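专栏 > 数字资产 > 走访记录

本网站使用 Cookie 以改善浏览体验并统计访问量。继续浏览即表示同意。 接受 | 设置

Flumville 开放日走访:一家托管公司和一座矿场

四月去了一趟 Flumville,参加 Claloden 的开放日。Claloden 做数字资产托管,客户以中小基金和家族办公室为主,也替几家交易商保管结算用的币。公司每年开放一次,报名要填所属机构和来访目的,审核通过以后发一封邮件,附一份保密须知和一张到达路线图。今年的安排是上午看托管,下午坐车去山谷里看 Rustier 的矿场。两家没有股权关系,Rustier 是 Claloden 的客户,挖出来的币存在它那里。

我前一天傍晚到。从干线车站换支线火车,终点站就是 Flumville。镇子沿河,一条主街,银行网点有两家,其中一家的自动取款机在维修。开放日期间镇上的旅馆订满了,我在河对岸租了一间民宿的卧室,走到 Claloden 的办公楼要过一座步行桥。房东在门口留了钥匙和一张纸条,写着垃圾分类的规矩和热水器开关的位置。

晚上在镇上吃饭时把须知读了一遍。主要几条:参观区域内不得拍照和录音,手机交前台统一保管;问答环节的内容可以引用,但涉及客户名称的一律隐去;机房和签名室只能在玻璃外看。所以本文没有办公楼内部和矿场的照片,所有数字都来自现场讲解时我的手写笔记,以及会后发的讲义。

签到

上午签到在一楼大厅。先核对证件,再签保密须知,领一张访客卡。来宾一共40人,分成4组,每组一位讲解员。我在第二组,同组的多是做基金行政和审计的,有两位来自保险公司,还有一位在大学教支付系统。讲解用英语和德语交替进行,讲义只有英语版。

大厅里放着两块展板,一块讲公司历史,一块讲私钥从生成到销毁的流程。公司最早做的是贵金属保管,楼下的库房是那时候建的,后来才接数字资产业务。讲解员说,老客户里有一部分现在两种资产都存,对账单合在一张上发。我问两种资产的保管费是否同一费率,回答是分开计,数字资产按日终估值收,贵金属按重量收,出库另算。

负责开场的是托管业务主管 Volker Ackermann。他讲得不长,主要说了三件事:公司自己不做交易,不拿客户的币去放贷,也不对价格发表看法。第三条有人当场追问,说最近波动率下降,不少机构在上调长期目标价,托管行总该有个判断。Ackermann 回答说,波动率下降对他们的影响在操作层面:客户补保证金的紧急转账少了,夜间值班的签名请求也少了。至于价格往哪里走,公司没有研究部门,也不打算设。

他接着解释了为什么操作层面的变化值得注意。行情剧烈的时候,客户要求在短时间内把币从冷存储调到热钱包,再从热钱包转到交易对手,每一步都要人核对。行情平稳时,同样的转账可以排进每天固定的批次里。批次处理成本低,出错的机会也少。去年下半年以来,他们处理的转账里走批次的比例一直在上升,具体比例他没有给。

冷存储

第一站是签名室。访客站在走廊里,隔着一面玻璃,讲解员用屏幕上的示意图说明流程。Claloden 的冷存储占托管资产的95%,其余放在热钱包里,供日常提取。冷存储的私钥分片保管,任何一笔出库都需要几位授权人分别到场,用各自的设备签名。授权人名单不公开,轮值表只有内部合规部门掌握。

讲解里花时间最多的是地址核对。客户发来的提币地址先进白名单,加入白名单后有一段冷静期,期间不能向该地址转账。冷静期结束后,第一笔转账只能是小额,客户确认收到以后才放开额度。同组一位做基金行政的人说,她们机构和另一家托管商合作时没有小额测试这一步,有一次地址没错、网络选错了,处理了很长时间。讲解员没有评论别家的做法,只说 Claloden 的系统会在签名之前检查地址和网络是否匹配,不匹配的请求直接退回客户经理。

我比较关心的是授权人离职怎么办。答复是:离职流程启动当天,该授权人的签名权限就停用,随后重新生成一套分片,旧分片在见证下销毁。重新生成需要把对应钱包里的资产转到新地址,会产生链上手续费,费用由公司承担。这一项写在标准合同里,讲义第三页有条款原文。

还有人问到继承的问题,也就是客户本人去世、只有一份遗嘱的情况。讲解员说个人客户不在他们的业务范围之内,家族办公室作为机构客户,授权变更按机构的章程文件走,法务会逐份看。这个问题后面又聊了一会儿,两位保险公司的来宾都记了笔记。

审计与对账

第二站在二楼会议室,讲外部审计。给 Claloden 做储备核验的是 Hellwig,一家会计师事务所,派了两位同事到场。核验分两个部分:一是确认托管方确实控制着所声称的地址,方法是让托管方用相应私钥签一段指定的文字;二是把链上余额和客户账目逐户核对。前一部分技术上很简单,后一部分费时间。

Hellwig 的人说,常见的差异出在时点上。客户账目以本地时间的日终为准,链上余额以区块为准,一笔转账如果在日终前后广播,就可能一边算进去、一边没有算。他们的做法是指定一个区块高度作为截止点,所有账目都调到这个高度。另一个差异来源是手续费的归属,尤其是批量转账,一笔手续费要在多个客户之间分摊,分摊规则必须事先写清楚。

核验报告只说明截止点那一刻的情况。Hellwig 的人在这一点上说得很明白:报告不能证明截止点之前或者之后托管方有没有动用过资产,也不能反映托管方有没有对外负债。要了解负债,得看完整的财务报表审计。同组那位大学老师问,既然如此,是不是应该提高核验频率。对方回答可以提高,但频率越高,费用越高,最后由客户付。目前多数客户接受每季度一次。

讲义里附了一份核验报告的样张,结构和普通的商定程序报告差不多。我读下来,有用的信息集中在附录:截止区块高度、抽样方法、未调整差异的金额和原因。正文部分基本是标准措辞。以后如果要看别家的报告,我会先翻附录。

中午在一楼吃自助餐,有汤、面包和两种沙拉。吃饭时和两位做基金审计的同行交换了看法。她们觉得波动率下降以后,投委会问得最多的问题变了。以前问的是会不会跌没,现在问的是该放多少比例,以及和黄金怎么比。她们所在的机构还没有配置,但已经把托管商的尽职调查问卷做出来了,问卷比股票托管的那一份长得多,很多问题是关于人的:谁有权限,谁替谁的班,谁能看到轮值表。

我回住处放了一趟讲义,换了双鞋,矿场那边的路要求穿包脚的平底鞋。
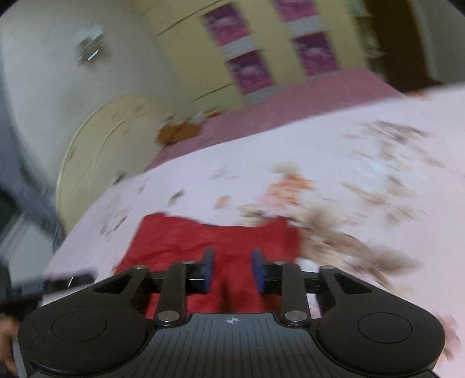
住处卧室,浅粉色床罩,黄色衣柜

下午的车停在办公楼后面的停车场,从镇上开到 Rustier 的矿场,一路沿河往上游走。车上讲解员发了耳塞,又讲了一遍安全规则:不能离开黄线标出的通道,不能触碰任何线缆,佩戴心脏起搏器的访客留在休息室。有一段路在修,单向放行,等了一会儿。

Rustier 矿场

矿场在一座旧锯木厂里,屋顶和墙体保留了原来的结构,电力设备是新装的。上游有一座小型水电站,Rustier 和电站签了长期购电合同,价格分两档,丰水期便宜,枯水期贵。合同里有一个条款,电网需要时矿场必须在规定时间内降低负荷,作为交换,电站在基础电价上给折扣。现场经理说,降负荷的通知一般提前发来,值班人员在控制台上分区关机。

机房一共有16排机架,按机器的新旧分区。旧机器能效低,放在最靠近排风口的一侧,枯水期电价上去以后最先关掉。什么时候关、什么时候开,由一张表决定:横轴是电价,纵轴是每单位算力的收入,表里标出每一代机器的盈亏线。这张表每天早上更新一次,打印出来贴在控制室门上。我们看到的是当天的版本,有一代机器标了黄色,经理解释说黄色表示接近盈亏线,由值班人员自行决定。

噪声很大,戴了耳塞说话仍要靠得很近。讲解主要在控制室里进行,进机房只是沿通道走一圈。排出的热风一部分通过管道送到隔壁的木料烘干房,那里由另一家公司经营,按月付热费。热费收入不多,经理的说法是能抵掉过滤网的更换费用。过滤网是这里的主要耗材,锯木厂旧址木屑多,春天又有花粉,换得比平原地区的矿场勤。

关于收入,经理讲得比我预想的坦率。矿场的收入取决于币价、全网算力和手续费,三样都不由他们控制。能控制的是电费、停机时间和卖币的节奏。过去他们习惯囤一部分,等价格高的时候卖。后来借款给他们买设备的银行提了要求,每月卖出的币必须足以覆盖电费和利息,剩余的才能留下。留下的部分存在 Claloden,银行有查看余额的权限,没有动用的权限。

有人问起波动率下降对矿场是好事还是坏事。经理说对还贷是好事,预算好做,银行也愿意谈展期。对利润就难说,以前每年总有几段行情,把一年的设备款赚回来,现在这样的机会少了。他们去年放弃了一次扩建,原因是按现在的波动水平算,新机器的回收期比合同电价的锁定期还长。他说的时候把测算表翻给我们看了一眼,没有让抄。

减半的影响也提到了。区块奖励每隔一段时间减半一次,规则是公开的,矿场都会提前安排。Rustier 上一次的做法是在减半之前把最旧的一代机器处理掉,卖给电价更低的地区。经理承认卖得早了一点,减半以后那代机器在丰水期仍然有几个月能赚到电费。但当时机架位置要腾出来装新机器,等不了。

从机房出来以后在休息室喝咖啡,交换名片。第三组里有一位在电力公司做负荷预测的,和经理讨论降负荷条款讨论了很久。他的看法是,对电网来说,矿场这种用户的价值在于关得快、关得干净,别的工业用户做不到。但这种价值值多少钱,各地算法差别很大,有的地方已经开始要求矿场付备用容量费,算下来折扣就被抵掉了。

问答

回到镇上以后,傍晚在 Claloden 二楼有一场集中问答,四个组合在一起。按须知,以下内容可以引用。

第一个问题是托管费。有人认为资产价格上涨以后,按估值收费意味着托管方的收入跟着涨,工作量却没有变。Ackermann 说费率表是阶梯式的,估值越高费率越低,大客户还可以谈封顶。他承认老合同里有几份没有阶梯条款,续签时会补上。

第二个问题是保险。Claloden 的保险覆盖热钱包的全部余额,冷存储只覆盖一部分,覆盖比例因客户而异,写在各自的合同里。保险公司的来宾补充说,冷存储的承保难点在于损失不容易界定,私钥遗失、私钥泄露、授权人串通,这三种情况在保单里分属不同的条款,客户往往只看总额度。

第三个问题问的是分叉和空投。公司的政策是默认不处理,客户提出书面申请以后再评估,评估要收费。提问的人对此不太满意,觉得那是客户的资产,托管方应当主动通知。Ackermann 说会通知,通知和处理是两件事,通知免费。

最后有人又绕回到价格,问他个人有没有持币。他说公司规定业务主管须申报,他申报过了,内容不公开。

问答结束时天还没黑。手机在前台按访客卡号领回,访客卡交还,保密须知的副本可以带走。

几点记录,供有意报名的同行参考

报名邮件要用机构邮箱,私人邮箱会被退回。审核时间不短,想去的话看到通知就填。

矿场一段对鞋有要求,凉鞋和高跟鞋不让进,现场没有替换的。耳塞由主办方提供,对噪声敏感的人最好自带耳罩。

讲义在会后以加密附件发送,密码走短信,报名时填的手机号要能在境外接收。我的那份在回程的火车上才收到。

支线火车晚上班次少,问答结束后能赶上的只有末班。民宿退房按纸条上写的,把钥匙投回门口的信箱。

Hellwig 的样张可以单独向他们索取,不必通过 Claloden,会场上留的联系邮箱在讲义最后一页。Rustier 的购电合同和测算表不对外提供,我会后写信问过一次,得到的答复与现场相同。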